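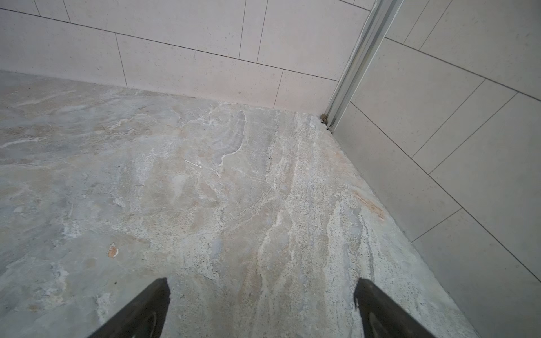

What do you wash a veined floor with when you can't tell whether it's real stone or a tile made to look like it?

Warm water and a little neutral soap, and leave the vinegar, the bathroom spray and the limescale remover in the cupboard until you know. Real stone of the marble or limestone kind will etch if anything sour sits on it, and a printed tile won't be hurt by being treated gently in the meantime.

Monday, November, late afternoon

I'm putting that first because it's the thing we keep asking each other at the door with a bucket in hand, and I'd like it to be on top of the page the next time someone flips back through here. The rest of this is the long version, with the kettle on.

So, the Pladmont room. I spent most of the day on the floor in the back corner, where the tiled walls meet, and I have grown very fond of it. It's a pale, cloudy sort of floor, cool gray and blue-gray underneath with warm beige and sand over it and here and there a bit of peach, and then these chalky white veins wandering through in loose bands. The bands run mostly on a slant, more or less alongside the right-hand wall. There's one wide stretch coming down out of the corner that is grainier than the rest, all fine dark pinpricks and lacy white marks, and I'll admit I went over part of that with a cloth this morning thinking it was grit. The cloth came back clean and the speckles stayed exactly where they were. Please learn from me and don't scrub there.

The left side is much calmer, smoother and grayer, and that's the place to look if you want to judge whether a wash has left streaks. On the speckled part you could spill half a cup of dry grout and not see it until it got into your socks.

Morning. Vacuumed first with the soft brush head, walls before floor, working out of the corner toward the door. I know we've all been in the habit of sweeping this room, but the broom only pushes the fine stuff against the bottom of the wall, where it turns to paste as soon as the mop comes along. The crevice tool does the corner in no time. I then went along the foot of both walls with a dry paintbrush (the old 2 inch one with the blue tape on the handle, which now belongs to this job and should please not be used for varnish again).

There was a little orange-tan chip on the left side, well out in the gray, odd shape with a paler rim to it. It stands out so plainly that I'd like us to decide on a rule for these. My proposal is that any loose flake gets picked up by hand and goes into a labeled jar lid on the sill before anything wet touches the floor. If a chip won't lift with a fingernail, leave it and write it down. No scrapers, no blades. The marks in the Bonar room came from somebody being helpful with a putty knife, and that somebody was me, so I speak with feeling.

Wash. Two buckets, the way we did at Clurnier, one with soap and one with clean water, and the cloth wrung out hard between them. I mixed the Clurnier neutral soap weaker than last time, one capful to 4 quarts. Last time's mix was stronger and left a film that you could feel more than see, a sort of drag under the palm, and I spent a good part of a Friday rinsing it off again. The weaker mix seems to me every bit as good on ordinary dust. It will not shift anything greasy, but I didn't meet anything greasy.

I did 3 passes: one soapy, two plain. Changed the rinse water before the last one. It's tempting to skip that change when the bucket still looks clear enough, and I did stand there arguing with myself over it, but the water I poured off was cloudier against the white sink than it had looked in the bucket. Dried by hand with the flat cotton cloths, the ones without the ribbing. They need a run through the washer with no fabric softener. There's a note taped to the lid about that now.

Then the question of what the floor is. We have opinions in this workshop and I've tried to write down the evidence for both sides fairly, including the side I don't belong to.

For real stone: the veining doesn't look mechanical to me at all. There's a curved white vein up near the back wall that goes around a darker lobe of gray-blue, and a short bright broken one nearer the middle, and I can't find either of them a second time anywhere else in the room. A printed tile generally gives itself away by repeating. I got down on my knees and looked for a twin to that curved one until my knees had had enough.

For a made tile: the good ones these days are printed with so many different faces that you could tile a small room and not get a repeat, so my hunt proves less than I'd like. And the paperwork we were handed with the room has a line from Hoàng, the supplier, saying only "stone finish, light, mixed," which could be read either way by anybody with a stake in it. I've had a good laugh over that "mixed."

The water drop test I did under the spot where the cabinet goes, so there's no harm if it marks. One drop of clean water, left for 16 minutes by the wall clock, under an upturned glass so it wouldn't dry off in the draft. It sat up in a bead the whole time and left no dark spot when I blotted it. That sounds like tile, I know. But a sealed stone will do just the same thing, and we don't know if this one was ever sealed, so I'm calling it no result and I'd ask that it not be quoted back to me at lunch as a result.

I did not do an acid test. I don't want one done. Even a tiny etch is permanent without repolishing, and if we want to be certain there's a much kinder way, which is to ask Hoàng for an offcut or the back label off a carton. I've left a message. If they call back while I'm out, the things to ask are:

What's the material, in one word if they can manage it.
Was it sealed before it left them, and with what.
Do they still have any of the same batch, even broken pieces.

Grout joints and the line where the floor meets the walls: not touched today beyond the dry brush and the wash. I want a proper look at those in daylight before anyone decides on a cleaner. The Bonar paste did wonders in the other room, but it has a fine abrasive in it and I wouldn't let it near a matte surface like this one without trying it somewhere hidden first. If you do try it, use the spot under the cabinet, to the left of my water drop, and put a bit of masking tape down with the time on it.

Stock. We're nearly out of the flat cotton cloths and the soap is down to the last third of the jug. The new bucket leaks slightly at the handle rivet, so don't fill it past the ridge. I've moved the kneeling pad from the van to the hook inside the Pladmont room and would be grateful if it lived there for the week, as mine were not the only knees complaining.

For tomorrow morning: look over the smooth gray part on the left with the flashlight held low, nearly flat to the floor, before anyone walks on it. If there's any haze, one more plain rinse and dry. If there isn't, the cabinet can come back in, felt pads on the feet first. The pads are in the biscuit tin with the picture hooks.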